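June 17, 2020

Two months with the new station

I said in April that I'd write something once the robot station had been running long enough for me to have an opinion. I have a few now, and they don't all point the same way.

For anyone new, I work at Goltley, in the returns and repack building. We take back housewares that stores or customers sent in, check them, and either box them again or send them to scrap. Cups, bowls, small jars, that kind of thing. I've been on the check tables for seven years. There are 28 of us across two shifts.

The station came from a company called Drirport. They set it up at the end of the building where the old label printers used to be. It has one arm with a hand on it, fingers and all. I had expected a suction cup or a clamp. The fitter told us the hand was picked so it could deal with handles and rims without a new tool every time the product changed. Setting it up took longer than planned, and the first few weeks we mostly walked past it on the way to break.

Now two of us at a time are assigned to it. The job is to put a piece on the pad, let the arm do its pick, and write down what happened. If it drops something or grips it badly, we log that, and the log goes to Drirport at the end of the shift. When it's going well you feel like you're not doing much. When it's going badly you spend the hour resetting and filling in the sheet.

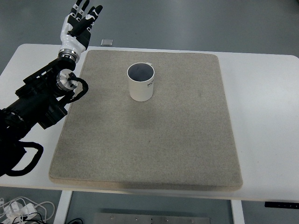 A white cup on the pad, with the hand up and open at the back corner.

The pad matters more than I would have guessed. On a bare tabletop the cups slid when the fingers touched them, and we chipped a fair number in the first week. The pad stopped most of that. It also collects lint and cardboard dust, so it gets vacuumed at shift change, and there was an argument over whose job that was. It's on the morning sheet now.

The day target for the station is 50 pieces. A person at a check table does far more than that, and the managers know it. What they want is for the arm to take the dull part, lifting the same cup out and setting it down again, so the people can look for cracks and bad print. I think that's a fair plan. My wrists are better on the days I'm on the station, and I'm not going to pretend otherwise.

What has changed for the worse is the talking. At the check tables you stand across from someone all day. At the station you're both facing the arm and watching it, and you have to pay attention because the stop button is your responsibility. I've had whole mornings where I said good morning and then nothing until lunch.

The other thing is hours. We were told no jobs would go, and so far none have. Two people who left in the spring have not been replaced, though – make of that what you want. When I asked at the monthly meeting I got an answer about demand. It may be true. Orders from Pleltosari were down for a while and they're our biggest account.

Training was one afternoon with a binder. I would have liked more. The binder is good on what the lights mean and poor on what to do when the arm stops halfway with a cup in its fingers. We worked that out ourselves and taped a page inside the front cover. Drirport has asked for a copy of it. I'd like to see whoever wrote that page get paid for the time, and I've said so.

There's talk of a second station in the bowl section. A coworker who used to be at Hubáček says they went through the same thing there and ended up with four, and that people moved into maintenance if they wanted it. I've put my name down for the maintenance course. It's evenings, unpaid, and I haven't heard back yet.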